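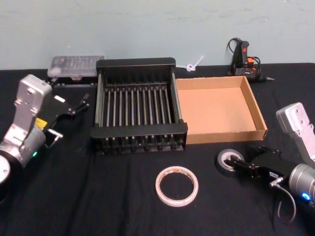 4.2 Where the washing-up went

I had meant to write this section about rotas. That was the plan when Apinya Intarasuk and I started on the shared houses in Nagano, and the rotas are still in the appendix for anyone who likes them. But hardly anyone we talked to wanted to discuss whose turn it was. They wanted to talk about when a job counts as done, and after the first few kitchen-table chats I gave in and let them.

Take drying. In the house we call Rodine, a plate was finished with once it had been rinsed and stood up somewhere to drip. In Nolar, the same plate was still very much somebody's problem until it was back in the cupboard. Both houses told us they washed up straight after eating. Both were telling the truth as they saw it, and yet if you had asked me at ten at night which kitchen looked tidier, I'd have said Nolar every time (and so did Apinya, who is harder to please than I am).

We ended up with 773 diary entries from 22 people, kept through June. I read all of them twice, which I don't recommend doing on trains. The word "done" is everywhere, and so is "left". What I hadn't expected was how often "left" was meant kindly. Khairul Rondonuwu wrote that he left the pans "for the air", and his housemate Haruna Kudo, in her own diary, thanked him for not banging them about at midnight. Two people, one pile of pans, and no row at all.

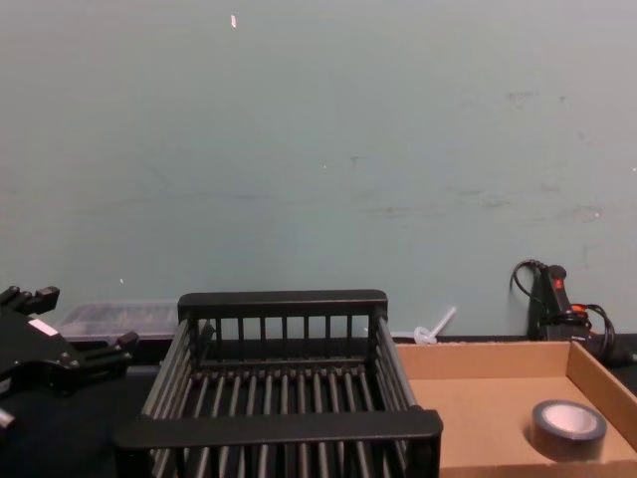

Figure 3. A black dish rack with vertical bars.

Older writing on shared housing tends to treat the pile as evidence that someone is shirking. I believed that too — I lived in a house like that for years and could still name the culprit. The diaries make it hard to keep believing. When people complained, it was mostly about being surprised: a cup moved, a lid put in with the wrong lids, a tea towel used on the floor. Bjarke Østergaard, who read an early draft, thought I was being too soft here and pointed me back to the entries from the second week, where the tone does get sharper. He's right, and I come back to those in 4.4.

We also asked everyone to talk us through one ordinary evening, start to finish, in a chat of 60 minutes. Most ran out of evening well before that and went on to their parents' kitchens instead. I've kept those bits in, as the habits plainly travelled with them.
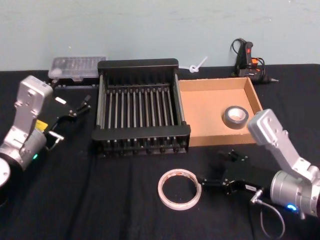
Figure 4. A tabletop under black cloth, with household items and tools set out on it.

Ryota Fukuda did the second round of coding without seeing mine. We disagreed most over "tidying", which I had lumped in with cleaning and he had not. His version is the one used from here on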